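News from the data group: bathrooms

Since November our group at Drirance is collecting examples for the household model in real bathrooms, after a long period in which we only used the two kitchens at Poltley. I promised in the last newsletter to write how it goes, so I try to do it now.

For those who joined recently: the model learns from recorded episodes. In one episode the robot is guided through one short task, for example to wipe a part of the counter or to put a cup beside the basin, and we keep the wrist camera view together with the positions of all the joints. The target for this round is 3000 episodes. Until this morning we have 189 which passed the check. It is a small number, I know. The first weeks went mostly into arranging access to the rooms and into writing the task list again, which was too much a kitchen list.

We work at present in 3 places, two flats in Marulanda and one guest house near Rillwood. The task list has 9 tasks. Please do not send me more tasks before the spring, I prefer to have many good examples of few things.

The most difficult matter is the mirrors. In the kitchens we had almost no reflections, and the model could believe that everything in the view is really in the room. In a bathroom this is different. A large mirror over the counter shows the robot itself, the person who stands near, and the door behind them. In our early tests the arm reached sometimes towards the reflected things. We discussed whether to cover the mirrors with paper, and the decision was no. People will not cover their mirrors at home, so the examples must contain them, also with persons in the reflection. What we ask is only that the annotators mark each episode with a mirror in the view, so we can compare the two sets later.

A second matter is polished metal. A tap gives strong bright spots, and when the ceiling lights are on these spots move with the wrist. We now record each task with the lights on and again with the lights off, if there is enough daylight.

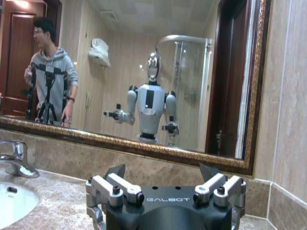
The annotation guide has been changed for both points and the new version is in the shared folder. Please read section 3 before you label any bathroom episode, and send me the unclear ones instead of guessing.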